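Children's Literature in the Early Grades
Handout 4: Reading a picture book before you read it aloud
Instructor: Jarmo Halonen
Revised 11/03/2020

Most of you have picked up a picture book five minutes before circle time and hoped for the best. So have I. The book was about a funeral.

1. Read it twice, alone
First for the words, out loud, in a room where you won't be interrupted. Rhyme looks harmless on paper and then puts the stress on "the." Second for the art only, with a sticky note over the text. If the story falls apart without words, the illustrator was decorating.

2. Find the page turn
A standard picture book gives you very few surprises, and each one lives on the back of a page. Mark them in pencil. Then practice shutting up for a full breath before you turn.

3. Choose your questions
Two per reading. A teacher in my January section prepared 20 and reached the end of the book sometime near lunch. Good ones start with "What do you think" and have no correct answer hiding behind them. "What color is the owl?" is a vision test.

4. Plan for the back row
Hold the book at your shoulder and keep it still. Small, pale drawings do not travel. For those, use a small group or pass the book around afterward.

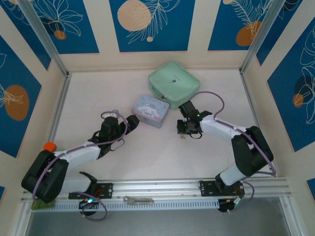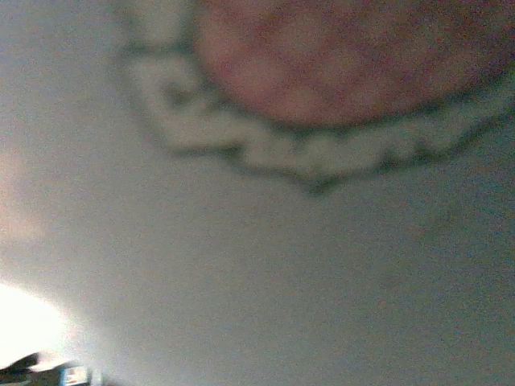 5. The follow-up activity
Keep it short and related. Children who have just heard a quiet book about snow do not need glitter. Ask them to draw the page that was missing, then let them tell you about it while you write down their words, spelling and grammar as spoken.

For next class
Bring one book under 60 pages, published after 2000, that you have not read since childhood or ever. Write one paragraph on where you would pause. No plot summaries, please. I have read the one about the caterpillar.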